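Checking the Wrist View Before the Grasp: A Small Planning Tool for the Greltis Simulator
Student project report, Robotics Software Lab, Stolgate

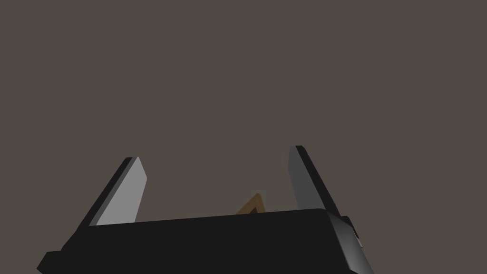 Volume 19, page 400

1. Background

Our group received the Greltis simulator in October together with a simple grasp planner called Ruvmont. The planner takes an object position and returns a path for the arm and a moment to close the fingers. It does not look at the camera again after the path is started. The task was to add a check which uses the wrist camera during the last part of the approach.

2. The problem

The wrist camera sees the gripper itself in every image. When the fingers are open there is a wide gap between them, and the object should be found there. But the black body of the gripper can hide most of the object. In the view at the start of this report only a small brown peak is visible over the body, and it is nearer to the right finger than to the left one. A detector which expects the full shape of the object will say that nothing is there.

3. Method

We made a mask of the gripper from the robot model. All pixels inside the mask are ignored. From the remaining pixels between the fingers, we subtract the background color and keep the largest region. If the region touches the edge of the mask, the tool marks the object as "partly hidden" and does not use its center, because the center of a small visible part is a wrong estimate of the real center. In this case the planner asks for a new view from a higher position.

The fingers were also a difficulty. The inner faces have different brightness in the same image, so one fixed threshold did not separate both of them from the background. With the mask from the model this threshold is not needed.

4. Tests

We generated 2000 approaches for tuning and 3000 for testing, with the object placed at random. The first version of the mask was shifted by a few pixels, and we lost one week before we found that the camera offset was read in the wrong order. After the correction, 19 test approaches still ended with a wrong decision. Most of them had the object directly behind a finger.

5. Open points

The plain background makes the color step easy, and we did not test with a textured table. The request for a higher view is also slow, as Ruvmont plans the full path again from the start. The next group should first change this part. The mask code is in the folder "wristcheck" and the settings are explained in the text file beside it.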